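The Plerkton Racing Notebook - lay betting for people with day jobs

I put this guide together after two seasons of keeping my own lay betting records on the exchanges, and I'm pretty pleased with how it came out! It's 248 pages as a PDF, it costs $29, and you get every update I make to it for as long as I keep writing them (I'm already working on a bit about all-weather tracks).

So what do you get? There are 6 chapters, starting with how I pick a race and ending with the staking sheet I fill in every night. The sheet comes as a separate spreadsheet too, and it works in whatever office program you've already got. I've kept the math light. If you can work out a tip in a restaurant you'll be fine with it.

The longest chapter is on short-priced favorites in small fields, which is where I do most of my own business. I go through the Trelent method, my name for laying before the off and closing part of the position in running, and I show the losing days along with the good ones - there's a whole rotten week in there, every bet of it.
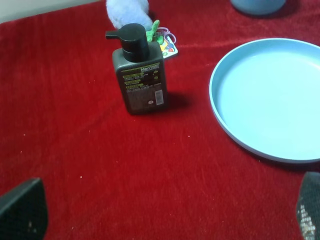
Coppens wrote in to say that the staking chapter was worth the money but the part on in-running prices went too fast, and could I please show one race from start to finish with the stake at each step. Fair point! That's in the new version now, and if you bought the old one the download link in your email will already give you the updated file.

A couple of things before you buy. You'll need an exchange account of your own, and you should be comfortable with the difference between backing and laying. If you aren't, start with my free starter sheet, Destano, and come back later. And please only use money you can afford to lose - I've had losing months and you will too.

Format: PDF plus spreadsheet
Price: $29, one payment
Delivery: download link by email
Questions: use the contact form, I answer most of them on Wednesday evenings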